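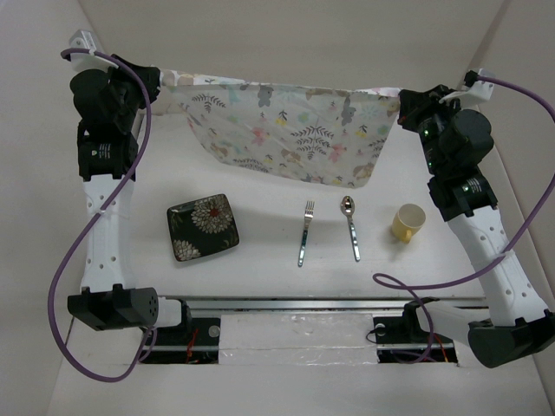
Printed fabric from the Gotari spring table linen range, held out by its top corners.

Gotari brings its flower trays and printed cloths to stores in March

22 Nov 2025 — I'm Chandrasekhar Gowda, I run Gotari, and I've been itching to tell people about this one! Next March we're launching a set for the tea table: a printed cloth with leaf sprays, tiny pastel flowers and little cartoon bears, plus a dark tray to go with it.

My sister thought the two would fight. I put them on the table together anyway and loved it.
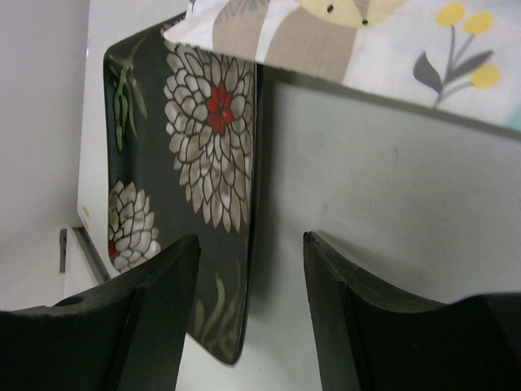

The big cream chrysanthemum with the red center is my favorite thing we've ever put on a tray — I wanted petals you'd notice before the cookies. The cloth is the softer half of the pair, and it folds up small enough for a kitchen drawer.

We're making 200 sets to start, priced at $30 each, and Fernandes will carry them in seven stores. Store owners who want samples can write to me at the Gotari office.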